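Planning your hand-held gripper kit: questions we get a lot

Do we need a robot arm before we start?
No, and that's the lovely part! At Hillumura we began with hand-held grippers alone and left the arm for the next budget round.

How many sets should we budget for?
Start with 2. A pair lets one person use both hands, or two people work side by side -- and you'll learn masses in the first week. Our Putton site now has 16. 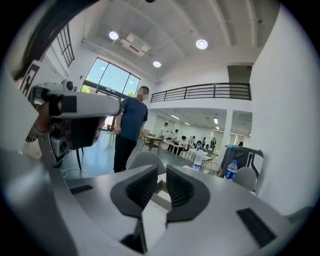 A hand-held gripper in use, with the mezzanine behind.

What do people forget to cost?
Spare finger pads, cables and storage. We put 700 pounds aside for these in June and were very glad of it. Pads are a joy to swap, so do try a few shapes.

How much room should we plan for?
More than the tables take up. Allow space to walk about with a gripper in each hand, and check where your sockets are before you order furniture.

Can we borrow a set first?
Yes, please do! Skenia members can have one for a fortnight against a deposit of 50 pounds. Ask Citlali Cortés at the Cisneros desk -- she keeps the loan list and loves a tricky question.

Last updated 19 December 2021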